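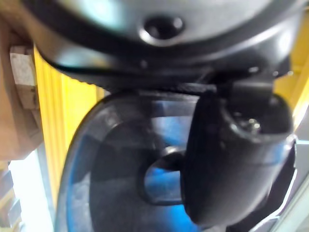
Róisín Foley wrote:

> I read the draft twice and I still don't see how you separate a bad
> seal from a bad pose. If the cup lands on the edge of a block, the
> pressure reading and the wrist view should both look wrong. Which one
> does the label come from? Also, is the 1,731 in the table attempts or
> blocks?

Attempts. The table heading should say so and I'll change it.

The label comes from pressure only. The wrist view goes in as input and never touches the label. We did it the other way in January, with people marking the wrist images by hand, and two people looking at the same image disagreed too often for it to be any use. With a clear cup you would expect to see the seal, but reflections on the rim look a lot like a gap.

On pose versus seal, you're right that the draft skips over it. Of the 1,731 attempts, 832 were made with the pose shifted on purpose, by up to 2 mm from the planned contact point. The rest used the planned pose as is. Gosling was trained on both sets together. Kosa was trained only on the second set, and it does worse on block edges — that is the comparison I should have put in section 3 and didn't.

What I can't tell you yet is how much of the difference comes from wood grain. Rough faces leak a little even when the pose is good. I have 200 attempts on sanded blocks that I left out of the table, and I'll run both models on those before I change any of the text.

If you want the raw pressure traces, they are in the Plarkis folder under "seal". The file names use the old numbering, so check them against the index first.

Declan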